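Speaker notes: Shared laundry rooms, care and daily use
Session for house managers and residents' representatives, Pastberg
Speakers: Said Radwan (opening and section one), Oğuzhan Sezer (sections two to four)

Opening (Said Radwan)

Good morning, and thank you for coming to Pastberg. The session will last until the coffee break, and questions will be taken at the end of each section. Printed copies of the care sheet are on the table by the door. Please take one for every laundry room in your charge.

The residential association is responsible for 162 flats across 13 buildings. Five of those buildings have a shared laundry room, and it is these rooms that concern us this morning. Over 399 requests relating to laundry were received by the housing office during the last budget year. A large share of them concerned smells, marks on clean clothes and doors that would not close. Most could have been dealt with in the building on the same day.

[Pause. Ask who has a laundry room in their building.]

Section one: the room

The laundry room is to be left open to the air between bookings wherever the window can be secured. Floor drains are to be kept clear of lint. Powder should be stored off the floor in closed tubs, and residents should be asked to take their own bottles home.

The booking sheet remains on paper for the present. The online calendar from Sketix is under review and a decision is expected in July. Please do not promise residents a starting date.

Hand over to Oğuzhan.

Section two: loading

Two points cause most of the difficulty. The first is overfilling. A hand should fit flat between the top of the load and the roof of the drum. Residents who wash duvets should be directed to the large machines at the Leiva building.

The second is what is left in pockets. Coins, hairgrips and screws find their way into the folds of the door seal and mark the next person's washing. A small dish on the shelf, with a notice above it, has worked well at Leiva and costs very little.

[If asked about dye: the association does not refund clothing damaged by colour run. Refer to paragraph five of the house rules.]

Section three: cleaning the machine

The weekly check is short. Wipe the rubber seal with a damp cloth, pulling the fold forward with two fingers so that the inner side is reached as well. Turn the drum by hand and feel for anything caught in it. Wipe the inside of the door glass. Leave the door ajar afterwards.

Machines with two drums are now in use in some of our rooms, with the larger drum above and a small one below for light loads. House managers sometimes clean the upper drum with care and forget the lower one.
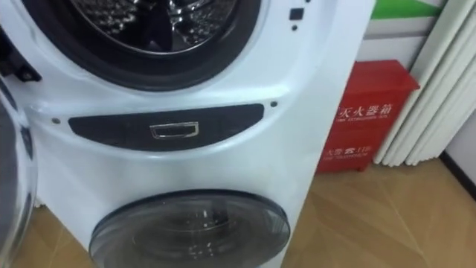
Each drum is therefore to have its own line on the check sheet, with its own space for initials. The small drum is often used for baby clothes and for woollens, and residents are right to expect it to be as clean as the other.

Once a month, run each drum empty on the hottest setting that the handbook allows for it. Vinegar should not be used on the seals. Glossy fronts are to be cleaned with a soft cloth and a little washing-up liquid; scouring cream leaves scratches.

Section four: reporting a fault

Faults go to the housing office by telephone before four in the afternoon, or by form after that time. Give the building, the position of the machine in the room and, where there are two drums, which of them is affected. Stallitz hold the repair contract and will not attend without these details.

Do not remove panels or screws, even where the fault seems plain. Hang the red card on the machine and cross out its bookings for the following day.

[Questions. Said to take any on charges; Oğuzhan to take those on repairs. Collect the attendance list before the break.]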